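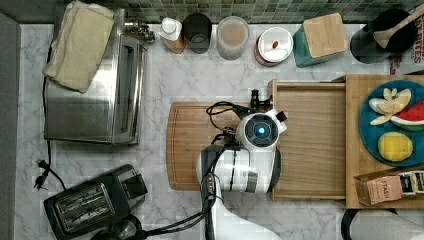 What would I be doing if I signed up?
Mostly you'd be tidying a kitchen bench the way you'd do it at home, then having a chat with me about why you put things where you put them.

I'm Eleni Dimitriou, and I'm looking for 41 people to take part in the Orwood kitchen bench study. I've been nosy about other people's kitchens for years (my sister hides her toaster in a cupboard after every slice, I could never!) and now I get to do it properly.

Sessions run for 126 minutes, including a tea break. You'll start with a bench full of everyday bits – canisters, a toaster, a chopping board, a jar or two – and set it up so you could make lunch without swearing. After that you'll make the lunch. Sandwiches, nothing fancy, and you eat it.
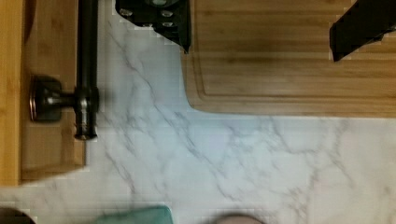 Chopping board on the marble-look bench, Orwood kitchen

You don't need to be a good cook, or a neat one. I'd love to hear from people who share a kitchen with flatmates or kids, and left-handers especially, as I only had a couple in the September round. You do need to be 18 or over and comfortable using a kitchen knife. Please tell me about food allergies when you write.

We pay $126 per session, and you can bring your own apron if you're fussy about aprons. Parking is out the back off Clirnis Street, or it's a short walk from the Flonulby bus stop.

To put your name down, email Hanyu Tian at the Orwood office with your first name, a phone number and whether mornings or afternoons suit you better. Hanyu does all the bookings and will ring you back with a time.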